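Visit to the Najjar basket works, Clorkeldale
September 8, 2024

The works stands at the lower end of Clorkeldale, where the mill road meets the river. It opens to visitors twice a year, and I took the morning tour with Marwan Saliba, who has written on coopering and wanted to compare the two trades. Mireille Najjar met us at the gate and led the party herself.

We began in the willow store. Rods are cut in January, when the sap is down, then sorted by length in an old cider barrel: the longest are pulled out first, tied, and the process repeated down to the shortest. Brown willow is dried with the bark on. Buff is boiled in its bark and then stripped, and the tannin gives it the colour. White is stood in water until spring and stripped as the leaves appear.

The boiler is a steel tank, 2 metres long, fired with offcuts. It was cold on the day. Georges Shboul, who runs it, explained that a batch must stay under the surface throughout, and showed us the iron grid used to hold it down. He has replaced the grid once and the tank never.

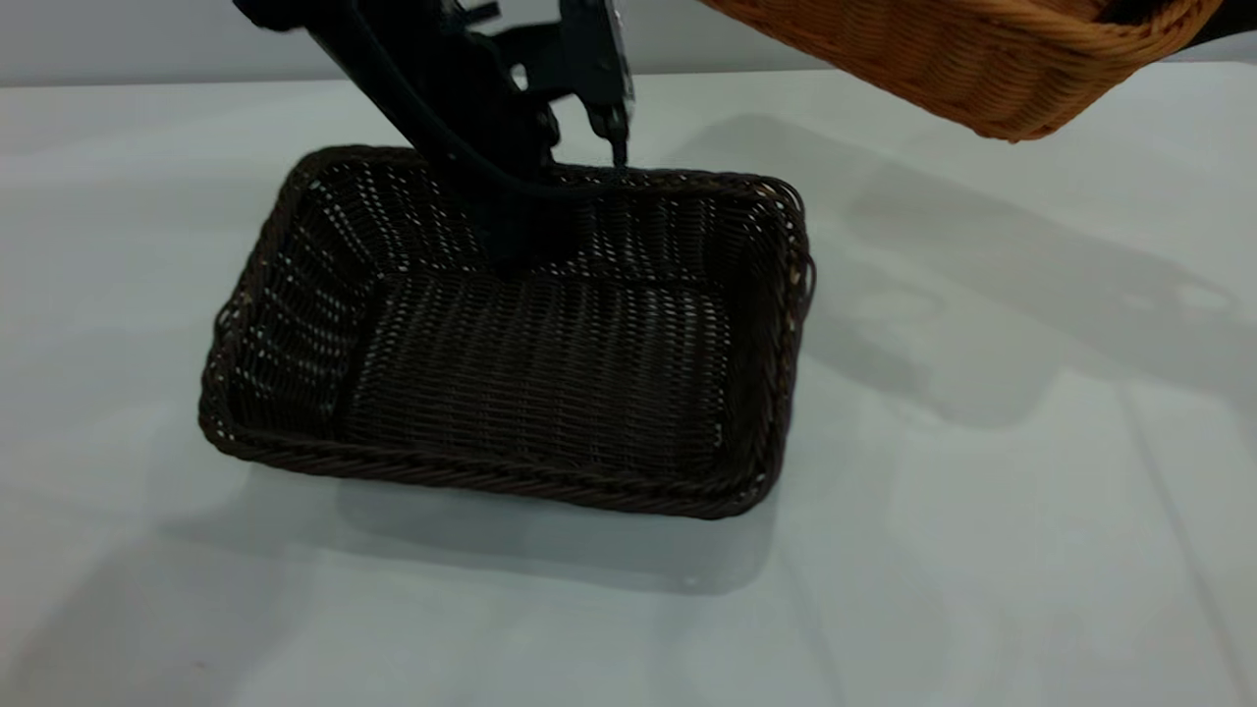
Soaking takes longer than most visitors expect. Brown rods need several days in the trough, buff and white a few hours at most, and all of them are then left under damp sacking overnight so that the moisture evens out. A rod that is too dry will kink at the first upsett. One left too long turns greasy and the bark slips.

The weaving shop has north light and a sloping plank for each maker, who sits on the floor with the work against the lower end. Gediminas Mockus was putting the base into a log basket. He uses a bodkin, a pair of side cutters and a rapping iron, and the iron came from his first employer. He sets the stakes two to each base stick, works three rounds of waling to fix the spacing, and only then starts the siding. We watched him turn down a border – a plain three-rod – without once looking at a gauge.

Saliba asked about pricing. A log basket sells for 100 pounds at the gate, and a small shopper for 30. Mrs Najjar would not be drawn on the trade price.
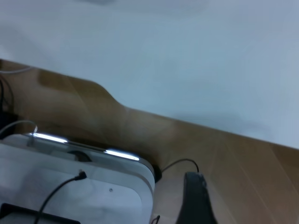
The last stop was the repair bench, which for me justified the journey. Malsha Talukder had a laundry hamper from Zukomstead with a broken handle. The old bow was sound at one end and rotten at the other, so she cut it out entirely, slyped a new rod and drove it down beside the stake with tallow. The wrapping followed, five rods from each side. New willow will not match old for some years, and she makes no attempt to stain it.

Practical notes: the floor is uneven and the yard floods after rain. Parking is by the chapel. The next open day is in January, during cutting, and boots are advised.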